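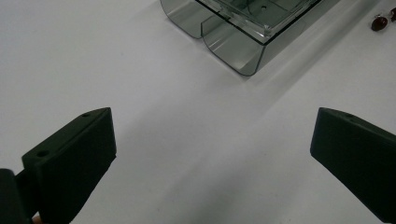 Plernow pulls Zedora rain jacket back a season, Ocampo shops to sell old one instead

Gear > Apparel > Rainwear

News Gear Apparel Shoes Courses Tips Contact

August, posted 4:40 p.m.

The new Zedora rain jacket won't be in stores this fall. Plernow confirmed it this afternoon in a short note to shops. The jacket moves to spring. Same colors, same sizes, price to be set later.

Holdup is the cuff. The Zedora was meant to swap the usual hook-and-loop tab for a stretch band that sits flat under a glove, and the band hasn't held its shape through repeat washing. Plernow says the fabric itself is fine and so is the seam tape. Zippers fine. It's the band, and the company would sooner ship late than take jackets back in November with sleeves flapping around.

Golfers who put money down through Ocampo, which had the fall exclusive, can get a full refund or hold their spot for spring. Ocampo says emails are going out now. If you paid in a store you may need to bring the receipt, as not every counter sale was tied to an email address. Gift cards go back as gift cards.

What fills the hooks

Ocampo isn't leaving the rack empty. Shops will carry the older Plernow shell, the one with the stand collar and the half zip, and it'll be marked down for the fall. That jacket has been around a while and most people who play in bad weather have either owned one or borrowed one. Warm enough over a thin layer. Loud, though. The sleeves rustle on the backswing, and putting in it takes some getting used to.

It comes in seven colors but don't count on all of them being in your store. The brighter ones tend to sell thru early and the navy hangs on. Tall sizes are online only.

Rain pants are not affected. The Zedora pants use a plain hem with a side zip, no band anywhere, and are still due in stores this season. Ocampo had planned to sell jacket and pants as a set with a discount on the pair. The set price is off for now. Anyone who already bought the set keeps the lower price on the pants and gets the rest back.

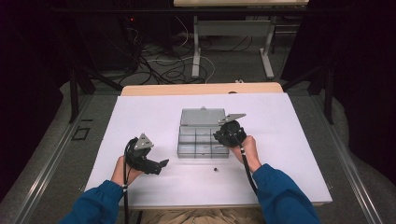 A clear organizer box, divided, on a white tabletop.

Pradavthorpe members get first look anyway

The timing is awkward for Pradavthorpe, where the jacket was supposed to have its first public outing at the club's fall member-guest. The pro shop had the Zedora down as the tee gift. Members have already picked sizes.

The shop manager there said she heard about the delay from a sales rep before the note went out, so there was a bit of time to sort something. The new plan – every team gets a shop credit on arrival, good on anything with a Plernow label, and the sign-up sheet with sizes carries over to spring for people who'd still like the jacket at the member rate.

Two sample jackets will still be at the club for the weekend. They're on hangers by the front desk and can be tried on but not bought. The samples have the band cuff, so you can see what the fuss is about. The manager's take: "Lovely the first time you put it on. I'd want it to be lovely the tenth time too."

She also said a few members had asked if they could just have the jacket now and live with the cuff. Answer from Plernow was no.

Guests don't need to do anything. Credit is per team and can be split between the two players any way they like, and unused credit stays on the member's account through the end of the season. No cash back on it.

Dress code for the event is unchanged, by the way. Collars, no denim, hoods down in the dining room. Rain gear from any maker is fine on the course, and logos can be any size, which had been a question last year.

Will it change before spring?

Probably, a little. Plernow's note mentions two fixes under test. One keeps the stretch band but doubles the fabric behind it, so it has something to pull against. The other drops the band for a snap. The company didn't say which is ahead. A snap would be cheaper and easier to fix at home, but it puts a hard spot right where the glove closes, and that's the exact complaint the Zedora was supposed to answer.

The rest of the jacket sounds settled. Longer back hem so it stays down when you bend to tee up. Chest pocket big enough for a yardage book. A loop at the neck for hanging it off a cart. Hood rolls into the collar and is held with elastic, no velcro to chew up your sweater.

Not clear if the women's cut is on the same schedule. The note just says "Zedora jacket" all the way through, and we've asked. Same question for the junior sizes, which were always going to come later then the adult ones. Will update when we hear back.
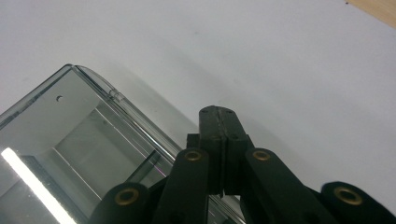 Kamonchanok Wannasri
Staff Writer, Apparel

If you need something before the weather turns, my advice is try on before you order. Plernow's older shell runs wide in the shoulder and short in the arm, and a lot of returns come from people who bought their polo size. Wear what you'd wear under it. Take a few slow swings in the store – any decent shop will give you the floor for that. Check that the back doesn't ride up and that you can get to your pants pockets without unzipping anything.

Wash care gets skipped and it matters. Cool water, no softener, close every zipper first. A low tumble brings back the water repellent finish for a while if the tag allows it. When rain stops beading and the outer fabric goes dark, that's the time for a spray-on treatment. It doesn't mean the jacket is finished. Mine has gone through more than two bottles of the stuff and still keeps me dry over eighteen, cuffs included.

Ocampo's fall mailer has already gone to print with the Zedora on the cover, so expect to see it in your mailbox regardless. The shops know. Rainchecks won't be given on the mailer price, though the store will honor it on the pants.

Orders placed from outside the country are being handled separately and those refunds may take longer to show up. Store gift wrap fees are refunded as well if you paid one. Questions about a deposit go to the Ocampo store where you paid it, or to the online order desk if you bought from the site. Plernow isn't taking customer calls on this one.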